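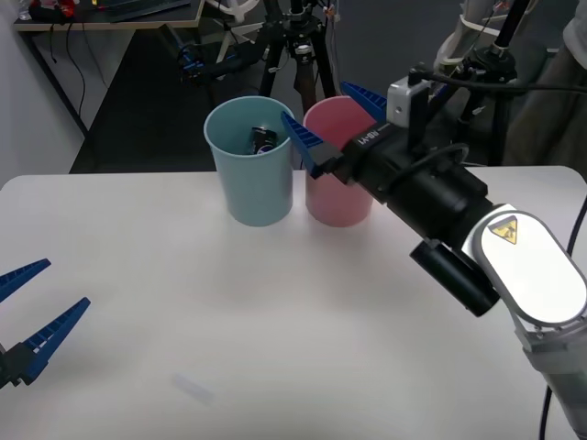
Whatever went into the blue cup was finished with, my aunt said, and whatever went into the pink one was owed, and if I couldn't manage a rule as simple as that I had no business coming to stay.

I said I could manage it. I didn't say I believed it. I was staying in Skerkthorpe for the whole of February while my own flat had its ceiling put back, and I had promised my mother I would be polite.

The cups lived side by side on the white table, nearly touching. They were plastic, the sort you take on a picnic. My aunt had them from a woman at the market who also sold Ponelard, a paste for cleaning taps, and who had told her that a pair of cups kept like that would settle a house. I asked what a settled house was. My aunt said I would know if I had ever lived in one.

You put a thing in the blue cup when you wanted to stop thinking about it. A key, a button, the end of a candle. In the morning you took it out again and it was supposed to have let go of you. The pink cup was for what other people hadn't yet given you, and so it mostly stood with nothing in it. I pointed out that an empty cup was a very safe kind of magic, as it could never be caught getting anything wrong.

"You owe it fifty pence," said my aunt.

"I owe a cup?"

"You said something against it."

I put the 50p in. It was gone by teatime and there was milk in the fridge that hadn't been there before. I drew my own conclusions.

The trouble that month was Kirent. Kirent had bought the building in the autumn and had been writing to everybody in it, and my aunt's letter said she owed £118 for the cleaning of a stairwell. There is no stairwell. There are four steps and a handrail, and she does them herself with a bucket. She had written back to Kirent twice, then to Mitsotakis-Vlachou, the solicitors at the foot of the page, and Mitsotakis-Vlachou had answered that her comments were noted.

I told her to ring the council. She folded the letter very small and put it in the blue cup.

"It isn't finished with," I said.

"It is for tonight."

She slept until nine. I lay awake on the folding bed until gone three, listening to the pipes and composing a letter to Kirent in which I used the word "purported" several times. I don't offer this as evidence. She has always been a good sleeper, and the folding bed had a bar across the middle of it.

After that she got bolder with the cups and I got worse tempered. She wanted me to try. I said I had nothing I wanted to stop thinking about. She looked at me for rather a long time and went to see to the potatoes. 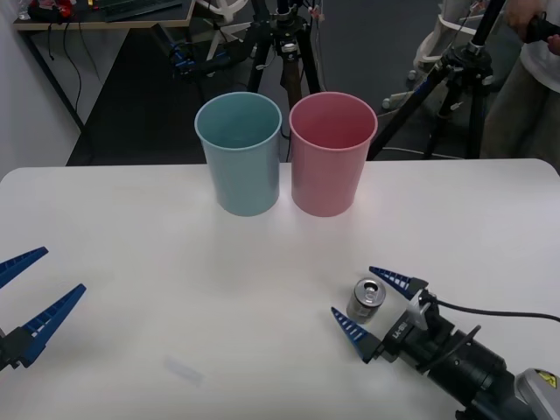 The blue cup and the pink cup, and the can at the near side of the table.

The can was my idea, as a test. If the cups knew what was finished with and what was owed, I said, then they could tell me which a can was. I put it down well away from them both and told my aunt we would leave it overnight and see whether the house became unsettled.

"It's only a can," she said.

"The letter was only a letter."

"The letter was from Kirent."

In the morning the can was where I had put it. I felt I had won something, and said so over the toast. My aunt asked how I had slept. I had slept badly, and I told her that was the bar.

A new letter came before lunch. Mitsotakis-Vlachou wrote that, on review, the charge had been raised against the wrong building and would be withdrawn, and that more than 100 other tenants had received the same demand in error. Plainly somebody had shouted at them down the telephone. With that many people sent a bill, one of them was bound to be a shouter. I explained this to my aunt quite carefully. She agreed with every word and stood the letter up in the pink cup, where it was too tall and kept tipping over.

I went home at the end of the month. The ceiling was up, though not very straight. I had a button in my coat pocket from something I no longer wore, and that evening I got a mug down from the shelf, an ordinary brown one, and stood looking at it until the kettle boiled. Then I made the tea in it.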